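Communiqué de presse
8 décembre 2022

Boîtes roses, nœud crème : Busel rouvre sa table d'emballage pour les fêtes

Les clients de Busel qui demandent « un petit paquet, trois fois rien » savent que la phrase est rarement suivie d'effet. La maison remet donc en service jusqu'aux fêtes sa table d'emballage, où l'on apporte ce que l'on veut offrir et d'où l'on repart avec une boîte fermée, si possible par son propre couvercle.

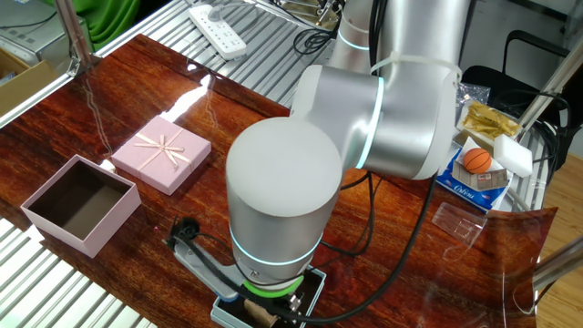

Service Cadeaux et Emballage – Busel

Le modèle de la saison est une boîte carrée rose à l'intérieur brun foncé, coiffée d'un couvercle de la même famille que barre en diagonale un mince ruban crème noué. Le ruban droit avait ses partisans. Ils ont perdu en novembre, après 2 réunions dont le compte rendu ne sera pas diffusé.

Quant au contenu, le service n'a pas d'opinion, ou du moins s'efforce de la garder pour lui. Un petit ballon de basket orange, un sachet où se lit « Gateau », un autre, doré, que son destinataire ouvrira sans doute avant de dire merci : tout se présente à la table. Les objets ronds sont acceptés. Ils demandent de la patience et parfois une boîte plus grande que celle que le client avait en tête.

« On nous apporte un ballon et on nous demande que ça ne se devine pas, résume Tsegereda Gebretsadik, responsable du service. Nous faisons de notre mieux. Le ballon aussi. »

L'an dernier, 1 892 boîtes sont sorties de l'atelier. Le stock de cette année comprend 900 exemplaires du modèle rose, fournis par la cartonnerie Mikuš, et 200 mètres de ruban crème. Igor Hrnčiar, chargé des approvisionnements, juge ces quantités suffisantes et prie ses collègues de ne plus lui poser la question.

La table, elle, ne change pas. Son plateau de bois brun-rouge, très veiné et très brillant, rend à chacun le reflet de ses hésitations. Le service l'apprécie pour une raison plus terre à terre : le papier et le carton y glissent bien, et les boîtes roses s'y voient de loin.
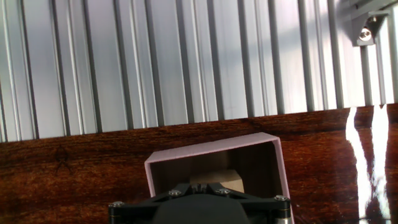

Une boîte rose du modèle 2022, couchée sur le côté, ouverture vers l'avant.

Informations pratiques

L'emballage est offert pour tout article acheté chez Busel. Les objets venus d'ailleurs sont reçus avec la même courtoisie, moyennant le prix de la boîte. Le nœud est compris ; le refaire parce que la boucle gauche « fait triste » l'est également, une fois.

Les commandes groupées se préparent sur rendez-vous auprès de Svatopluk Procházka, au comptoir. Merci d'apporter les étiquettes déjà écrites, l'équipe déclinant toute responsabilité quant à l'orthographe des prénoms.

Contact presse : Beverley Stubbs, Busel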